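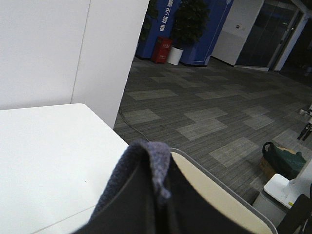 How often should you wash a wool sweater? Twice a season is plenty for most of us, plus whenever you spill soup on it.

I came to this late, after years of washing everything I owned after every wear (my mother's rule, and she ironed dish towels). Then I spent a wet October in Bragança with one suitcase and two sweaters, and my landlord, Amedeo Sala, caught me filling the sink for the second time in a week. He took the sweater right out of my hands and hung it by the open window. "Air," he said, and went back to his lunch!
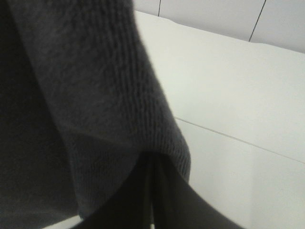 Macario Figueroa
Contributing Writer, Home & Closet

So now I air. Overnight on a chair back does it for kitchen smells, and a smoky evening takes two nights, maybe three if it's damp out. When I do wash, it's cool water, a capful of wool soap, a 7-minute soak and no wringing, ever. I roll the thing up in a bath towel and kneel on it, which my kids think is hilarious, and then it dries flat for two days on top of the guest bed.

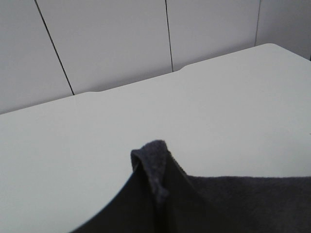 Pilling is the complaint I get in every mailbag, and I wish I had a better cure than patience. It shows up where you rub: under the arms, at the cuffs, along the side your bag sits on. Work on a table with good light, and pinch up a little fold like the one in that dark gray cloth, so you can see the fuzz standing along the edge before you go at it with a comb. Short strokes, one direction. I quit using the electric shaver after it ate a hole in my favorite green cardigan, and I'm still sore about it.

Next month, moths. Send me your horror stories.

Letach > Home & Closet > Laundry

Contact the editors | © Letach Magazine | Back to top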